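Chapter 9
Emblems and Diagrams in Western Esoteric Printing

Anyone who opens an old book on alchemy or ritual magic will notice how much of the page is given over to pictures. Trees, ladders, wheels and crowned figures appear beside the text, and often take up more room than it does. This chapter looks at how such images were made and how readers used them.

We begin with the diagram of the ten sefirot, usually called the Tree of Life. It was drawn in manuscripts long before it reached the printing press, and its layout varied from one copyist to the next. Section 2 sets out the main versions and explains the terms needed to compare them.

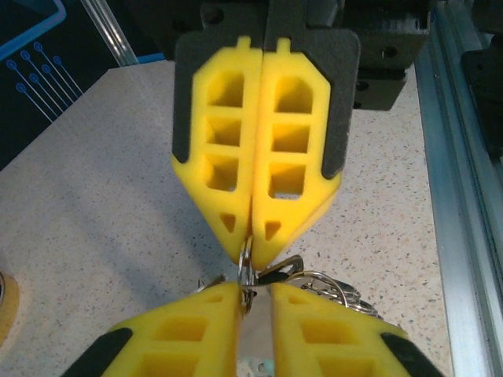
Printers who took up these designs had to work within the limits of the woodcut. Fine lines broke or filled with ink, and lettering had to be cut in reverse. Some workshops simplified a diagram until parts of its meaning were lost – a point taken up in section 3, which follows Marcela Kadlec's study of the Janberg blocks.

The later sections turn to tarot and to the painted charts used by occult societies in the nineteenth century. Readers new to the subject should keep the glossary on page 16 to hand. Hebrew and Latin terms are given in their most common English spelling, and other spellings are listed there.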